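Three nights in Bindport

Jun 4, 2018

We got back from Bindport last week and I wanted to write some of it down before I forget the details. It was our first go at a short break by ferry and train with no car, and it mostly worked.

The train part was easy. We changed once, at Flamance, where you get 16 minutes between platforms. That was enough with two small cases, but I would not want to do it with a pushchair, as the lift is at the far end and the footbridge is steep. The second train was half empty and we had a table to ourselves all the way to the coast.

I had booked the crossing in November, when the cheaper fares came out. It cost £236 return for the two of us with a cabin one way. You can do it for less if you sit in the lounge both ways, but the outward sailing is overnight and I don't sleep in chairs any more. The cabin was small and clean, with two bunks and a shower that ran hot for as long as I wanted it. Breakfast on board was dear for what it was – we had coffee and ate our own rolls.

We stayed at the Plostard, up the hill behind the harbour. It's a guest house with a kitchen on the ground floor that anyone can use until nine in the evening. The room looked over the back, so no sea view, but it was quiet. The walk up from the quay takes 8 minutes without bags and nearly twice that with them. There is a bus but it stops running early, and we only caught it once.
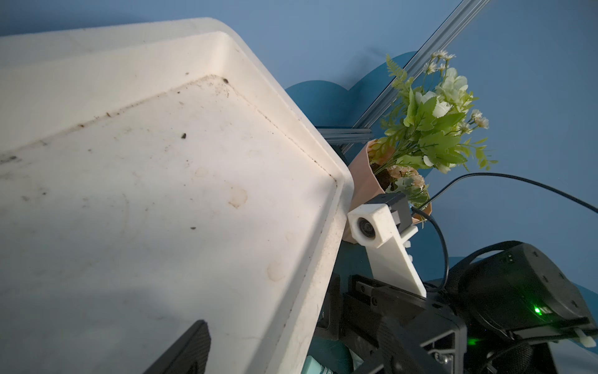
Other guests will tell you to skip the harbour restaurants altogether, that they are priced for the day boats and you should walk inland as far as the church before you even look at a menu. We half followed that. The first night we were tired and ate on the front, and it was fine, just small portions. The second night we went inland and found Nikolaidis, a family place with a short menu and paper tablecloths. I had the lamb with beans and would have gone back the next night if they had been open.

On the full day we took the coast path east. The tourist office map says it is an easy walk to the lighthouse and back. The first half is, then there is a long stretch of loose stones where you have to watch your feet. We met a few people coming the other way in sandals who didn't look happy. Take water, as the kiosk at the lighthouse was shut and there was no sign of when it might open.

The last morning it rained, so we went to the maritime museum. It is some 40 minutes' worth, an hour if you read everything. The upstairs room on the old pilot boats was the best bit and I wish there had been more of it. The ticket also gets you into the customs house next door, but we didn't find that out until we were back on the quay with our bags.

Coming home was slower. The ferry left late and we missed our train, though the ticket office put us on the next one without charging – I had expected an argument. We were indoors by ten.

Would we go again? Yes, but for four nights, and I'd ask for a room at the front. I've still got the bus timetable and the path map, so if anyone is planning the same trip leave a comment and I'll scan them in.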